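Kurnent – Guía de montaje para taller
Sección 5. Puesta en marcha de los dos brazos sobre encimera

Esta sección empieza con los dos brazos ya atornillados a la base Litedeck y con las fuentes apagadas. Si todavía no ha fijado las bases, vuelva a la sección 4. Para completar los pasos hacen falta una llave hexagonal, cinta de carrocero y un ordenador con el programa de control instalado.

PRECAUCIÓN: no meta las manos en la zona de trabajo con las fuentes encendidas. Los brazos pueden moverse al recibir tensión, aunque el programa no haya enviado ninguna orden.

5.1 Comprobaciones en frío

1. Mueva cada articulación a mano, despacio, de un tope al otro. Si nota un punto duro, afloje un cuarto de vuelta la tapa de esa articulación y repita.
2. Compruebe que el cable de la muñeca tiene holgura en todo el recorrido. Debe poder girar la muñeca por completo sin que el cable se tense.
3. Revise los dos tornillos del conector entre la muñeca y la pinza. Van con fijador de roscas; si los ha desmontado, aplique fijador nuevo.
4. Anote el número de serie de cada pinza. El programa lo pide en el paso 5.2.

Nota: las bases Litedeck de la primera serie llevan los agujeros de paso más estrechos. Si el conector del cable no entra, pase primero el cable y monte el conector después.

5.2 Encendido y referencia

1. Coloque ambos brazos en la posición de reposo, con las pinzas abiertas y apuntando hacia delante.
2. Encienda la fuente del brazo izquierdo y espere 30 segundos. El indicador de la base pasa de intermitente a fijo.
3. Encienda la fuente del brazo derecho y espere el mismo tiempo.
4. Abra el programa, elija «Dos brazos» e introduzca los números de serie.
5. Pulse «Buscar referencia». Los brazos se mueven de uno en uno, siempre primero el izquierdo.

Si aparece el error 204, el programa ha recibido la misma dirección de las dos pinzas. Apague ambas fuentes, cambie el selector de la pinza derecha a la posición 2 y repita desde el paso 1. Con el selector a medio camino el error vuelve a salir – empújelo hasta oír el clic.

5.3 Ensayo en el simulador

Antes de usar objetos reales, ejecute la tarea en el simulador. La cocina incluida con Kurnent trae una encimera de mármol jaspeado y varios objetos: plato azul ovalado, calabacín, tomate, bol blanco y tabla clara.

1. Cargue la escena «Cocina» y limite la velocidad al 40 %.
2. Seleccione el calabacín como objeto y la pinza derecha como pinza activa.
3. Avance paso a paso hasta que los dedos lleguen al objeto y detenga la simulación.
4. Revise desde la vista superior la distancia entre la pinza y los objetos vecinos. El bol blanco es el que más estorba en esta aproximación.
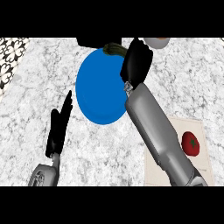

Hendriks avisa de que en su taller la aproximación por este lado solo le salió bien después de levantar un poco la muñeca: con el ángulo de fábrica, los dedos tocaban el borde del plato antes de cerrar. Recomienda también guardar ese ángulo con otro nombre, para no perderlo al actualizar el programa.

El ajuste se encuentra en «Aproximación», pestaña «Muñeca». Cámbielo en pasos pequeños y repita la simulación después de cada cambio. Mientras trabaja la pinza derecha, la izquierda debe quedar abierta y separada del plato; si se acerca al recorrido del otro brazo, aumente el valor de «Separación en espera».

Nota: el simulador no calcula la flexión de la encimera. En tableros finos deje más margen en altura.

5.4 Primera prueba real

1. Apague las fuentes. Marque con cinta de carrocero el sitio del plato y de la tabla.
2. Coloque los objetos. Para las primeras pruebas use piezas de espuma o de plástico ligero; la loza se deja para más adelante.
3. Retírese de la zona, encienda las fuentes y vuelva a buscar la referencia.
4. Mantenga el límite de velocidad del simulador.
5. Ejecute la tarea con una mano en el pulsador de parada.

PRECAUCIÓN: el pulsador de parada corta la tensión de los motores y los brazos caen por su propio peso. Coloque una esterilla blanda bajo los codos durante las pruebas.

Si la pinza cierra antes de llegar al objeto, revise la altura de la base en «Mesa». Si llega bien pero el objeto resbala, limpie las almohadillas con un paño húmedo y déjelas secar. Los dedos de recambio Demthorpe son más anchos que los de serie y obligan a repetir el apartado 5.3 completo.

Cuando la tarea se complete sin intervención, guarde la configuración y pase a la sección 6, «Tareas con ambas pinzas».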